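Skukaro Height-Adjustable Display Trolley

Product overview

The Skukaro is a mobile trolley for large-format displays, designed for meeting rooms, lecture theatres, training suites and reception areas. It carries a single screen in landscape or portrait orientation and allows the height of the screen to be changed without removing it from its mount. The trolley is supplied by Goneo as part of the Fledilero range of presentation furniture and may be ordered with or without the optional equipment shelf.

The frame is made from welded steel and finished in a black powder coating. Two upright columns carry the screen bracket, and a crossbar at the base keeps the columns parallel under load. All visible fixings are covered by clip-on caps, which can be removed by hand when access is needed for servicing.

Height adjustment

Screen height is set by means of a counterbalanced lift housed within the columns. The lift must be matched to the weight of the display at the time of installation, using the tension bolt at the rear of the left-hand column. Once this has been done, the screen can be raised or lowered by one person and will hold its position at any point in its travel. A keyed lock is fitted as standard and should be engaged before the trolley is moved.

The electric version replaces the counterbalanced lift with a pair of motors controlled from a wired handset. The handset stores 4 height settings. Customers who intend to use the trolley in places where a mains supply is not always at hand are advised to choose the manual version.
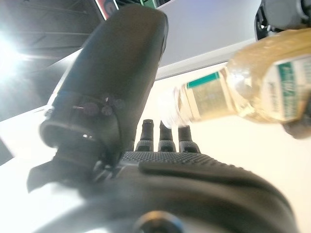

Black fingertips with grey textured grip bands

Screen mounting

The mounting bracket accepts all common hole patterns for displays of this class. Fine adjustment of level is provided at both ends of the bracket, and the screen may be tilted forwards or backwards after fitting. Where portrait orientation is required, the rotating plate (sold separately) should be fitted to the bracket before the screen is lifted into place. Two persons are required to lift the screen.

Cables are carried through the right-hand column and leave it at floor level. A removable cover runs the full length of the column so that cables already fitted with connectors can be laid in without threading. A mains distribution unit with 5 sockets can be fitted inside the base.

Castors and movement

The trolley runs on four twin-wheel castors, each with its own foot brake. The castors are suitable for carpet, vinyl and timber floors and for passing over normal door thresholds. All brakes should be applied whenever the trolley is in use. The screen should be set to its lowest position before the trolley is moved between rooms, and the trolley should be pushed from behind by the columns. It must not be pulled by the screen.

Options and accessories

Equipment shelf, with raised rear edge
Rotating plate for portrait use
Camera bracket, for mounting above or below the screen
Mains distribution unit
Babaei lockable media cabinet, for fitting between the columns

The Babaei cabinet has a ventilated rear panel and a reversible door. It cannot be fitted together with the equipment shelf. Cabinets ordered after the trolley has been delivered are supplied with a drilling template and the necessary fixings.

Delivery and assembly

The trolley is delivered part assembled in 2 cartons. All tools needed for assembly are included, together with printed instructions. Standard finishes are normally dispatched within 14 days of receipt of order. Other finishes are made to order and cannot be returned unless faulty.

Guarantee and care

The frame and castors are guaranteed for five years and the motors of the electric version for two years from the date of delivery. Painted surfaces should be cleaned with a soft damp cloth. Solvents and abrasive cleaners must not be used. The castor fixings should be checked for tightness at regular intervals, and the lift should be reset whenever a display of a different weight is fitted.

Specifications are subject to change without notice. Page last revised June 2024.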